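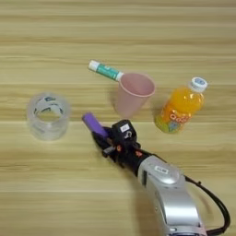 What is a generation?

A generation is a group of people who were born at nearly the same time. You and your classmates belong to one. Your parents or carers belong to another, and your grandparents to one before that.

People of the same age often remember the same things. They may have watched the same programmes, played the same games or lived through the same big news. Researchers who study people's minds want to know if this makes them alike in other ways too.

How do they find out?

Mostly by asking questions. Delali Yakubu works in the town of Plitley. She gave 100 people a list of sentences, such as "I worry about making mistakes". Each person chose a number from one to 4 to show how true it was for them.

There is a problem, though. If a girl of 11 and a man of 70 give different answers, is it because of when they were born, or just because of how old they are? To find out, you need answers from people who were 11 a long time ago – and then you can compare them with children today.

Does everyone in a generation think the same?

No. Two people born on the same day can be very different. One might be shy and the other noisy. When a study talks about a generation, it means the average of many people. It can't tell you what one person is like.

Words to know

Average: a number that stands for a whole group.
Study: a careful way of finding something out.

Written by Eimear Ó Néill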